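Tiempo de lectura: 3 minutos

NOTA DE PRENSA

Dutuvum vuelve a Stodthorpe con 276 relatos y muchas ganas de leerlos en voz alta

Stodthorpe, 15 de septiembre de 2018. El certamen de relato breve Dutuvum ha cerrado el plazo de recepción de originales con 276 textos, la cifra más alta desde que existe. ¡Y qué textos! Hay cartas que nunca se enviaron, recetas que acaban siendo confesiones, una historia entera contada desde la sala de espera de una estación y hasta un cuento en forma de lista de la compra que ya tiene defensores apasionados entre quienes hacen la primera lectura.

La convocatoria pedía historias inéditas sobre el tema "Lo que cabe en la mano". Cada participante podía presentar hasta tres, y al final han escrito 132 personas, muchas de ellas por primera vez. Las bases admitían cualquier género, y se nota: conviven el humor, el terror doméstico, la memoria familiar y algo de ciencia ficción muy tierna. 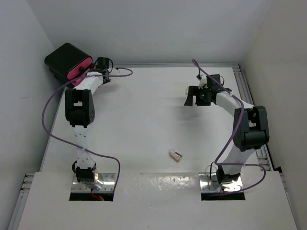 Un objeto pequeño, rosa y plateado, sobre una superficie blanca.

"Leí los primeros en el tren y me pasé de parada", cuenta Ulla Eskola, coordinadora del certamen. "Me emociona que alguien se siente a escribir sobre un botón, un dedal o la llave de una casa que ya se vendió, y que de ahí salga una página que te deja pensando toda la tarde. Este año el tema ha tocado algo."

La primera lectura se hace sin nombres. Cada relato pasa por dos personas distintas y, cuando no se ponen de acuerdo (ocurre a menudo, y las conversaciones son estupendas), interviene una tercera. De ahí saldrán 15 finalistas, que se publicarán en un libro de bolsillo editado por Henelex, con cubierta ilustrada y una tirada que se repartirá gratis en bibliotecas y centros de enseñanza de la comarca.

El jurado otorgará cuatro premios: mejor relato, mejor primera obra, mejor relato juvenil y el del público, que se vota durante la velada final con papeletas de cartón, como siempre.

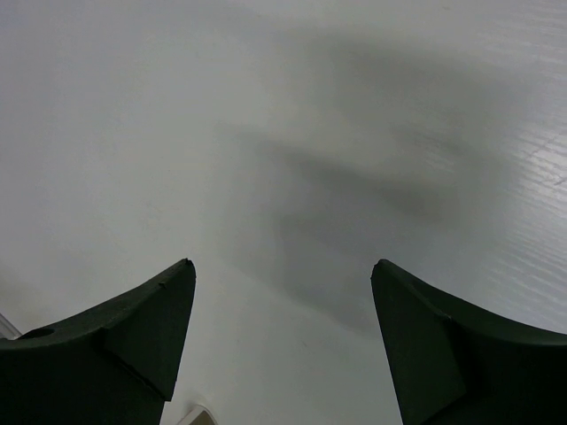
Una velada en diciembre

La entrega tendrá lugar en diciembre en la sala Lykkegaard, con lectura íntegra de las obras premiadas y entrada libre hasta completar aforo. Quienes prefieran que otra persona lea su texto podrán pedirlo a la organización. Habrá chocolate caliente, música de acordeón entre lectura y lectura y una mesa donde dejar libros usados y llevarse otros a casa.

Talleres abiertos

Durante el otoño, la misma sala acogerá tardes de escritura para todas las edades. Se trabajará con textos muy cortos, de menos de una página, y no hace falta haber participado en el certamen ni traer nada escrito. "Basta con un lápiz y un poco de curiosidad", anima Eskola, que dirigirá la sesión inaugural.

Las inscripciones se recogen en el mostrador de la sala Lykkegaard, donde también pueden solicitarse las bases completas y las acreditaciones de prensa para la velada final.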